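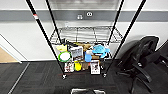 ## Qui sommes-nous

Watell est un bureau d'études météorologiques au service des collectivités et des exploitants routiers. Fondé par Loredana Rinaldi et Teguh Nair, il emploie 17 personnes, prévisionnistes et techniciens de mesure.

Notre réseau compte 400 stations automatiques, dont 30 situées au-dessus de 2 000 mètres. Les bulletins de viabilité hivernale sont transmis aux abonnés chaque matin à 5 heures, puis actualisés en cas d'alerte neige ou verglas.

La prévision est placée sous la responsabilité de Svitlana Kravchuk. Yanti Tarigan dirige l'entretien des stations et l'étalonnage des capteurs.

Les demandes d'archives climatologiques sont à adresser par écrit au secrétariat, en précisant la commune et la période concernées.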